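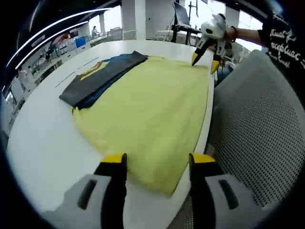

浅黄色与深炭灰色衣物，折叠后置于白色桌面

浅黄色棉质T恤存放后局部泛黄，能否用含氧漂白剂处理？

楼主：Uvano
4月换季整理时，发现去年收进箱子的一件浅柠檬黄T恤，领口和腋下颜色变深，呈偏褐的黄色，与衣身有明显色差。洗标写明100%棉，最高水温40℃，禁止氯漂，氧漂标志为空心三角内加两道斜线。

已经做过的处理：
普通洗衣液机洗2次，水温30℃，无变化。
局部涂衣领净，静置20分钟后手搓，领口略浅，腋下无变化。

家里是硬水，洗衣机为滚筒式，没有软水装置。想确认三点：
一、这种黄斑是汗渍、皮脂还是洗涤剂残留；
二、过碳酸钠会不会把原本的浅黄色一起漂掉；
三、同箱有一件深炭灰色的，能否同盆浸泡以节省用料。

7条回复，以下按得票排序

Clellau
先说洗标。空心三角内两道斜线，含义是只允许氧漂或非氯漂，因此过碳酸钠在许可范围内。空心三角无斜线表示任何漂白剂均可，三角打叉表示不可漂白。这三个符号经常被看混，建议再核对一次。

关于成因。存放后才显现的黄斑，多数是皮脂未洗净，在存放期间缓慢氧化所致。皮脂刚沾上时接近无色，收纳时看不出来。腋下部位另有一种情况：止汗剂中的铝盐与汗液成分结合，形成较硬的沉积，手摸有板结感。两者处理顺序不同，先用手摸，再决定步骤。

无板结感，按皮脂处理：
1. 称取过碳酸钠20克，用少量50℃左右的水在小杯中完全化开，不要把干粉直接撒在布面上，未溶颗粒会造成局部褪色点。
2. 倒入盆中，加冷水和温水补足至3升，最终水温控制在40℃，不超过洗标上限。
3. 衣物先用清水浸透再放入，完全没入液面，浸泡1小时。过碳酸钠溶液放置后会逐渐失效，延长到过夜意义不大，需要重复时应换新液。
4. 漂洗3次，脱水，阴干。未确认黄斑去除之前不要烘干，也不要熨烫，受热会使残留物更难去除。

有板结感，先做酸处理：
柠檬酸10克溶于1000毫升温水，只浸腋下部位，30分钟，用软刷沿布纹轻刷，彻底漂净后再进入上面的步骤。柠檬酸与过碳酸钠不要同时使用，酸会中和碱性，两者都达不到应有效果。任何一步都不得与含氯产品混用。

关于底色。棉织物的浅黄多用活性染料，对氧漂的耐受性因染料而异，不能一概而论。必须先做试验：取上述溶液数滴，滴在下摆内侧缝份上，保持湿润15分钟，用白毛巾按压，再漂净晾干。毛巾上无色，且晾干后与旁边无色差，方可整件浸泡。浅色湿态下偏深，判断一定要等干透。

关于炭灰色那件，不同盆。深色织物在碱性温水中有浮色析出的风险，浅黄吸附后发灰，比原来的黄斑更难处理。

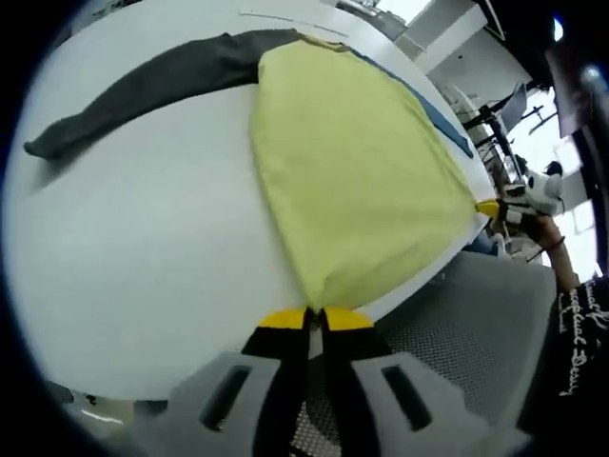
补充硬水的影响。钙镁离子与过碳酸钠分解出的碳酸根反应，生成碳酸钙，沉积在纤维上会使布面发硬、颜色发暗。可在溶液中先加入少量柠檬酸钠（不是柠檬酸）作螯合剂，3升水用5克即可，待溶解后再加过碳酸钠。最后一次漂洗可单独用极稀的柠檬酸水，漂后再过一次清水。

Poon
直接84泡，白得快。

Clellau 回复 Poon
洗标禁止氯漂，而且这件是浅黄色，不是白色。次氯酸钠会破坏染料，撤不回来。另外氯漂遇到汗液中的蛋白质残留，有时反而加深发黄。

Covance
补充收纳方面，楼上没有提到。

换季入箱前按当季最后一次的标准洗，不要以“看起来干净”为准。浅色棉质衣物入箱前多漂洗一次，柔顺剂停用，柔顺剂残留本身也会随时间变黄。完全干透后再折，刚收下来带余温的先摊开放凉。

容器方面，部分纸箱和深色木板会释放酚类物质，与空气中的氮氧化物反应后在浅色织物上形成均匀的黄色。判断方法：如果黄斑沿折线或只在外露的一面分布，而不集中在领口腋下，应怀疑包装材料。这类黄变遇弱酸常可减退，用稀柠檬酸水浸一下再漂净，往往就能看出区别。楼主的情况集中在领口和腋下，不太像这一类。

深浅色分箱，或者中间隔一层无酸纸。樟脑丸不要直接接触衣物。

Uvano（楼主）
回来反馈。洗标重新看过，确认是两道斜线。下摆缝份试验，干后无色差。腋下手摸略硬，按先酸后氧的顺序做了一遍，加了柠檬酸钠。领口已看不出，腋下还剩浅浅一圈，对着光能看到。

追问一个细节：第二遍浸泡之前，酸处理那一步要不要重做？

Clellau 回复 Uvano
摸起来已经软了就不用重做，直接换新的过碳酸钠溶液。仍然发硬则重做一次，两遍之间让衣物完全晾干，方便判断。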